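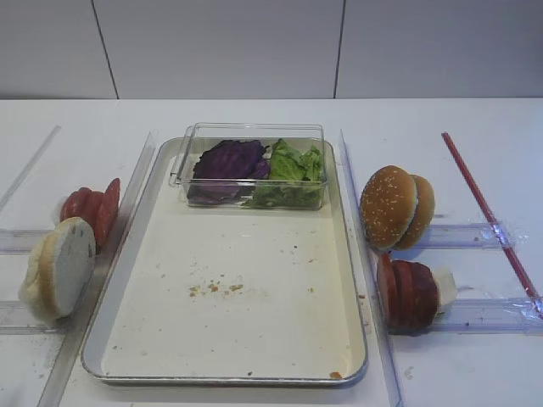

Features > Food & Home > Small Kitchens

Menu Recipes Features Shop Talk Subscribe

The Burger Bar That Stands on Its Side

I have laid out a lot of burger bars, and they all go the same way. The buns start in a neat pile and end up in a slump, the lettuce drifts into everything, and whoever is fourth in line has to dig. So I came back from Murkonham thrilled about, of all things, clear plastic rails.

The Aterari table is a plain white top with a shallow tray in the middle, and everything round gets stored on its edge. Buns, slices, the lot! They sit upright in narrow lanes to either side, a bit like records in a crate, and the leaves get a see-through box of their own at the back of the tray, red cabbage on one side and green lettuce on the other. I love that little box. Purple next to bright green makes you hungry before you've picked up a thing.

Standing food on edge sounds fussy until you try it. You pinch a bun from both sides, lift, and turn it flat over the tray, and the one behind it stays put.
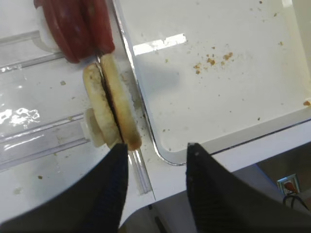 A small sandwich stands on edge in its clear holder, next to the tray.

Crumbs still get everywhere, of course. They always will with toasted buns, and the clear plastic shows every last one (I'd keep a soft pastry brush close by). What I like is that the middle stays open for building. You can put a bottom half down, add your leaves, and never have to push a ketchup bottle out of the way.

Jotberg, the workshop behind the layout, spent 14 months on it, and the lanes are the part they kept going back to. Too wide and a slice flops over. Too narrow and you squash the bun getting it out.
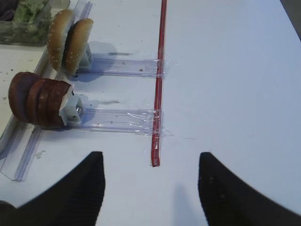
I tried a version at home in June with two acrylic strips, a roll of tape and far too much confidence. My first lane was crooked and my sesame buns leaned like tired commuters, but by the second batch I had it, and lunch for 4 went together in a happy rush. Leave a good finger's width beside each stack. Set the buns with all the cut sides facing one way, and put the leaves where both hands can reach them.

I've already bought more acrylic.

More in Small Kitchens
Chiu's Noodle Counter, Measured and Drawn
One Shelf, 14 Jars
A Better Place for the Bread Knife
Picnic Boxes That Pack Flat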